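November
By Kurniawati Liem

How does electricity know where to go?

When you flick on the kettle, something rather wonderful happens a long way off. The kettle asks for power, and somewhere a power station has to work a tiny bit harder at that very moment – because the wires can't keep electricity waiting the way a cupboard keeps biscuits!

Looking after all this is the job of a control room. Imagine one near a town called Skiradside, where Hafiz Wattimena and his team watch big screens all day and all night. If lots of people switch things on at once (teatime on a Friday is a busy one), they ask a power station, or a wind farm, or a giant battery to send more. If everybody goes to bed, they ask for less.

The Sotard battery, up on the hill, can help out for up to 4 hours, and it wakes up faster than you can say "toast". Then it has a good long rest and fills itself up again when the wind is blowing.

Try this at home

1. Ask a grown-up to show you your electricity meter, and write down the number.

2. Wait 30 minutes while supper is cooking, then go and look again. Has it gone up? By how much?
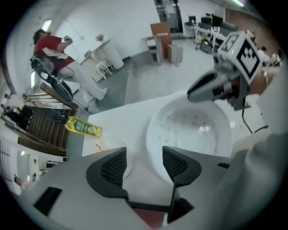
3. Do the same at breakfast and see which meal used more.

We use cookies to remember your settings. OK
© Hashmi Young Readers | Contact us | Back to top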